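Ticket 981: Femarel survey, blame score is missing for some answers
Opened by: Birsen Güneş
Product: Valtari, November version

Birsen Güneş, 9:20
We ask people how much blame a delivery robot should get after an accident, and how much its maker should get. In the export, 537 rows are complete, but 20 rows have an empty score for the robot. The maker score is present in all of them. I tried the export again with the same result.

Joon-young Jeon, 10:05
Thank you for the file. All 20 people moved the slider to zero. The export reads zero as "no answer". Please open Export settings and turn off "Skip zero values".

Birsen Güneş, 10:40
I did it and the scores are there now. I have one more question below.

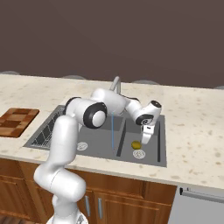
Do I need to collect the 20 answers again?
The answers are saved in the survey, so a new export is enough.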